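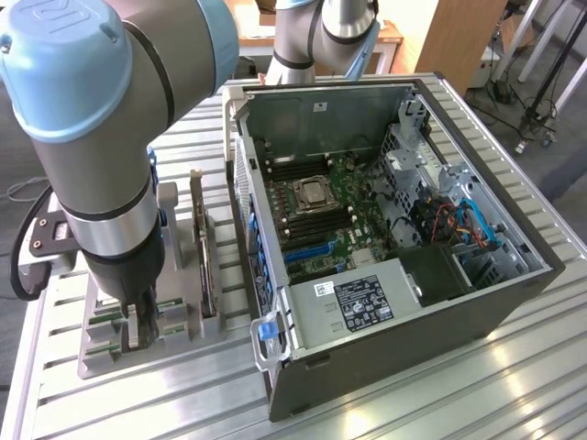 Figura 4. Brazo robótico con la pinza orientada hacia abajo sobre un soporte gris con módulos de memoria verdes.

4.2. Recuperación entre salidas y rendimiento del lanzador abridor

La muestra final comprende 419 aperturas de lanzadores universitarios, registradas a lo largo de 4 temporadas en las ligas de Gurkar y Weltow. Se excluyeron las salidas interrumpidas por lluvia antes de la tercera entrada y aquellas en las que el abridor había actuado como relevista en los cinco días previos. También se descartaron los juegos de exhibición de febrero, cuyos límites de lanzamientos fija cada entrenador por su cuenta.

Para cada apertura se anotaron los días de descanso, el número de lanzamientos de la salida anterior y la velocidad de la recta en la primera y en la quinta entrada. La velocidad procede de los radares instalados detrás del plato. En el estadio Kaden el equipo se sustituyó a mitad de la segunda temporada, de modo que las lecturas anteriores al cambio se corrigieron con el procedimiento descrito en la sección 3.

De las aperturas analizadas, 195 se produjeron con cinco días de descanso o menos. En este grupo la pérdida de velocidad entre la primera y la quinta entrada fue mayor que en el resto, y la diferencia se mantuvo al controlar por la edad del lanzador y por la temperatura a la hora del primer lanzamiento. El porcentaje de bases por bolas no mostró una relación clara con el descanso. Sí aumentó, en cambio, la proporción de sliders dejados en el centro de la zona a partir de la cuarta entrada.

El calendario explica parte de esta distribución. Durante la fase regular los equipos juegan series de fin de semana y el abridor principal descansa casi siempre seis días. En los torneos de conferencia, con eliminación doble y partidos diarios, el intervalo se acorta, sobre todo para los equipos que caen en la primera ronda y avanzan por el cuadro de perdedores. El torneo de Petrauskas aporta la mayor parte de las aperturas con descanso corto, por lo que no es posible separar del todo el efecto de la fatiga del efecto de enfrentarse a rivales de mayor nivel.

Se repitió el análisis sin los partidos de torneo. El signo del coeficiente no cambió, aunque el intervalo de confianza se ensanchó y pasó a incluir el cero. Los resultados por lanzador, con efectos aleatorios para el equipo, se presentan en la sección siguiente.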